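Demdale Cinel 2 Audio Interface: Review

Reviewed by Lanying Kang
2025-03-21

The Cinel 2 is a desktop recording interface with two combo inputs, two line outputs and a headphone jack. Demdale sells it to people who record vocals and acoustic instruments at home. I used it through February on one full project, a set of demos for the duo Pondden: nine songs, mostly voice and nylon-string guitar.

Preamps. Gain is set by one knob per channel. The lower three quarters of the travel are smooth. The last quarter rises steeply, and small moves there produce large jumps in level. With a dynamic microphone on a quiet singer I needed the knob at 78 percent, right where the curve gets touchy. Hiss at that setting was audible in solo and masked once the guitar came in. Condenser microphones needed much less gain and gave clean takes throughout.

Latency. At a buffer of 64 samples, playing through a software amp felt immediate. Larger sessions with reverb on the vocal bus had to go up to 256. Direct monitoring is a switch, on or off, with no blend control. Singers who want more of themselves in the mix will have to ask for it.
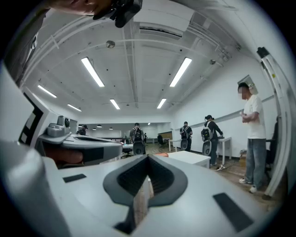

White walls, wood-look floor.

Headphone output. Loud enough for closed-back pairs. With my high-impedance open-backs it ran out of level on quiet mixes. The knob is shared with the main outputs, a poor choice at this price. The older Shi interface I compared it with has separate controls.

Software. The driver installed without trouble and held its sample rate between restarts. The control panel does very little beyond buffer size and clock source.

Build. Metal case, firm jacks, no play in the knobs. The USB socket is recessed and rejects cables with thick molded plugs.

Pros: clean condenser takes, stable driver, solid case
Cons: shared volume knob, no monitor blend, steep gain at the top

Rating: 4 out of 5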